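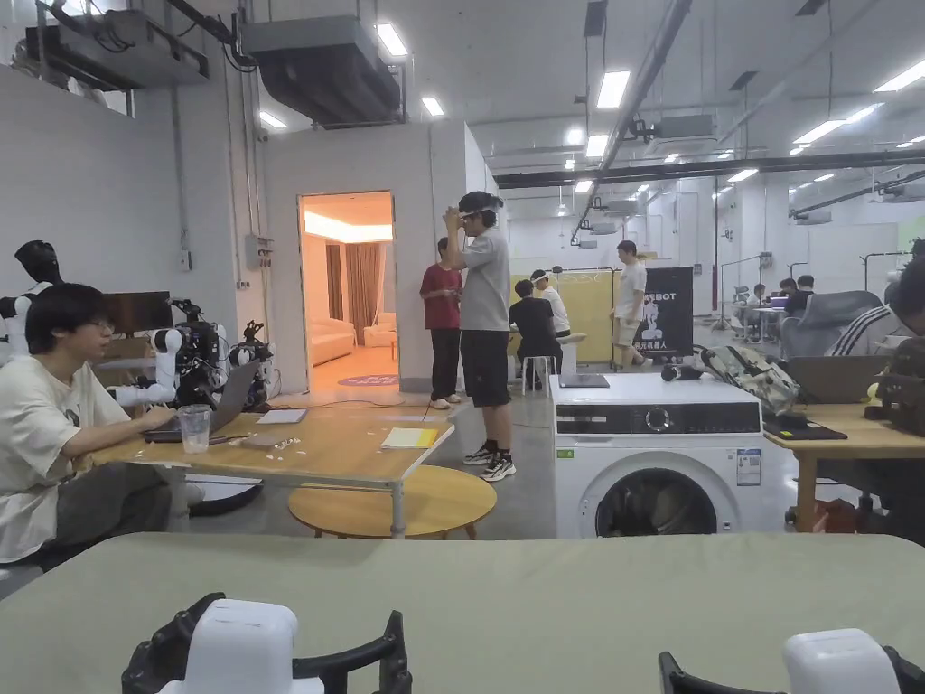 The hand grippers on the green table, Monday, a bit before we got going

From: Beca Gronow
To: the Howells robotics list
Subject: Re: Salden open day, was it worth the trip?

Hi all,

Tegwen asked a fair question and I've been meaning to write this up anyway, so here goes. Her message first, for anyone who missed it:

> Tegwen Gape wrote:
>
> Did anyone get to the Salden open day? I had a spot and had to give it
> up at the last minute (work, sigh). I'm mostly curious about three
> things. Did they let you try the hand grippers yourself or was it a
> look-don't-touch kind of day? Is the Alar software as easy as they
> claim? And is it worth me going to the next one in December? It's a 190
> mile round trip for me so please be blunt.
>
> Tegwen

Yes, hands on! Very much so. I had pictured rows of chairs and a slide show, and there was a short talk, but it took 12 minutes and then we were let loose. The place is one big open room with gray ducts overhead, people at laptops all over, and you wander between tables and ask whatever you like. The folks at the desks kept working while we were there, which I liked. You get a much better feel for a place when people are busy with their own stuff.

The grippers are the ones in the photo, a pair of them with black curved frames and a white block on each. You take one in each hand and do the chore yourself, and the recording is what the robot learns from later. My first chore was folding a dish towel. I have been folding dish towels my whole life and I was terrible at it. You can't feel the cloth at all, so you end up staring at the tips and squeezing way too hard. By the fourth or fifth try I'd slowed down and it went fine. The woman running my table told me everybody rushes at first, and that slow and boring recordings are the ones they want. Each visitor got up to 30 tries, and I used every one of mine (sorry to the guy waiting behind me).

Then there's the washing machine, standing right out in the middle of the floor. I did loading only: open the door, towel in, close the door. The door was the hard part for me. I kept coming at it from the wrong side and bumping my own elbow. Somebody suggested standing farther back and a little to the left, and that helped a lot. If you go, wear short sleeves, because my sweater cuff kept snagging.

Some people were wearing headbands too. There's a white band that goes around your head, and getting it snug took me a while — I have a lot of hair and it kept riding up. Tie yours back, Tegwen.

On the robot arm side, there's a white arm set up by a table with a couple of smaller black units next to it, and a black mannequin head looking over the whole business. I watched the white arm do a pick and place demo three times. Two good runs, and one where it set the cup down on its side and just carried on as if all was well. They didn't hide it or hurry us along. They pulled up the log and showed us where the grip had gone wrong, and for me that was the best part of the afternoon.

Now Alar. It's okay? The recording screen is simple, big start and stop, and you can throw out a bad try right away. Sorting through the tries afterward is clunky. They had a set of 770 towel recordings loaded and scrolling through it was painfully slow on the laptop I was using. I asked about tags and was told they're coming in the next version. I also asked if it would talk to our old Rostari arm and got a "probably, with some work," so take that however you like. I would want to see it running before we spend club money on it.

So, blunt answer on the drive: if you only want to see a robot arm move, no, stay home and watch clips. If you want to put your hands in the grippers and pester people with questions, then yes, go, and get there early. By three o'clock there was a line for the green table and I heard a few people say they only got a handful of tries.

Two practical things. Parking is behind the building and the sign for it is tiny, I drove past it twice. And bring lunch, there's coffee but no food that I could find.

I have their handout on setting up a towel station and can scan it if anyone wants it. I'd also be up for sharing a ride in December if someone else will do the driving home!

Beca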